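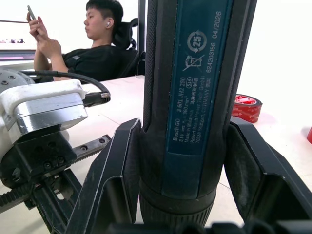 Portable Tool Inspection: Cordless Screwdriver
Chisholm Assembly Workshop, Parkell Building
Form 173, Handheld Battery Tools

Tool register number: 94
Location: Bench 4
Inspected by: Zamfira Pascu
Reviewed by: Murray Vachon
Previous inspection: August
Inspection interval: 365 days, or on return from repair

Scope
This form applies to handheld battery tools of low voltage kept on the open benches. Corded tools and bench-mounted equipment are recorded separately. Results are entered as Pass, Pass with comment, Fail, or Not applicable. A result of Fail on any item in Section B or C requires the tool to be tagged and removed to the locked cabinet the same day.

Section A. Identification and markings

A1. Maker and model legible. Pass.
Comment: Reads "Bosch GO 3 601 JH2 280." The maker's name and the Stuttgart address are also legible. The August entry listed the tool by maker only. The register has been corrected to show the full number.

A2. Voltage and no-load speed legible. Pass.
Comment: 3.6V, 360 min-1.

A3. Disposal marking present. Pass.
Comment: Crossed-out bin symbol is intact. At end of life the tool goes to the battery and electronics collection point at Futudham and may not be placed in general waste.

A4. Register sticker attached. Fail (administrative).
Comment: No sticker found. A replacement is to be placed on the charging station and a tie-on tag used for the tool. Stickers are not to be applied over the printed panel.

Section B. Housing and grip

B1. Casing free of cracks, chips and exposed parts. Pass.
Comment: Black casing checked on all sides under the bench lamp. Seams closed.

B2. Grip surface sound and free of oil. Pass.
Comment: Texture on the side grip strip is in good order.

B3. Tool clean. Pass with comment.
Comment: Small pale specks along the edges of the teal panel. Wipe with a dry cloth. Solvent cleaner is not permitted on printed markings.

B4. Collar secure, grooves clear of debris. Pass with comment.
Comment: Turns through all settings. Users are reminded to return the collar to its lowest setting before putting the tool away. It was found on a high setting at this inspection and at the last one.

Section C. Function

C1. Starts and stops as intended. Pass.
Comment: Ten starts, no sticking.

C2. Forward and reverse both operate. Pass.

C3. Bit seats fully and does not fall out when the tool is held point down. Pass.
Comment: Tested with two bits from the bench set. A third bit had a rounded tip and was discarded. Huguette Caron has ordered a replacement set from Ullholm.

C4. No unusual noise, smell or heat after two minutes of running. Pass.

Section D. Charging and storage

D1. Charging cable undamaged. Pass with comment.
Comment: Slight kink near the plug, insulation not broken. Check again in one month.

D2. Charging area clear of paper, rags and liquids. Fail.
Comment: Cleaning rags were stored on the shelf directly above the charger. Moved during the inspection. Visitación Vidal to relabel the shelf.

D3. Storage place marked and dry. Pass.

Section E. User controls

E1. Safety glasses available at the bench. Pass.
Comment: Two pairs, one scratched. Replace the scratched pair.

E2. Users listed on the training sheet. Pass with comment.
Comment: Gaétan Chisholm's refresher is overdue. He may not sign out battery tools until the sheet is updated.

Outcome
The tool is approved for continued use. Items A4 and D2 must be closed and initialed by the reviewer before this form is filed.

Reviewer's note (M. Vachon): D2 was also recorded at the August inspection. If it is found a third time, the charger will be moved to the supply room.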